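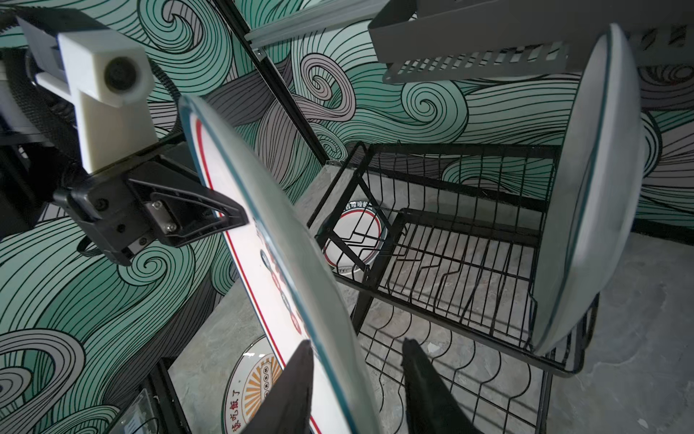

White dinner plate, red band inside the rim

Removing old price sticker glue from a glazed plate
Posted in Kitchen & Table

I buy secondhand dishes, a hobby my cabinets have asked me to give up. The last batch came from the Sharifi warehouse sale, and every piece had a price sticker on the back that was apparently meant to survive a flood. The paper came off. The glue stayed, and now it collects lint like it's being paid. I've tried hot water, dish soap and swearing. I have 13 plates to do and would like to eat off them before December. What works without wrecking printed designs?
fivley_attic

Cooking oil. Any kind, don't waste the good stuff. Rub it on the glue, leave it for 19 minutes (I set the timer for 20 once and lost my nerve), then roll the gunk off with your thumb. Wash with soap, twice if you don't want your shelf to smell like a diner. If there's still a film, make a paste from baking soda and a little oil and go easy. Keep the paste on the back. Some printed designs sit on top of the glaze and will scrub right off, and then you own a plain plate. Skip the steel wool for the same reason.
Desix121

just use a razor blade
moptop

A blade leaves gray marks on some glazes. Ask my gravy boat. A plastic scraper, the Urkeo kind for stove tops or an expired gift card, does the same job slower. Rubbing alcohol on a cotton ball took off what oil didn't for me, but I kept it away from the gold trim. I also wouldn't soak anything with a crack in it overnight.
second_shelf

Oil worked on 11. The other two are now soaking in alcohol, same as my uncle.
fivley_attic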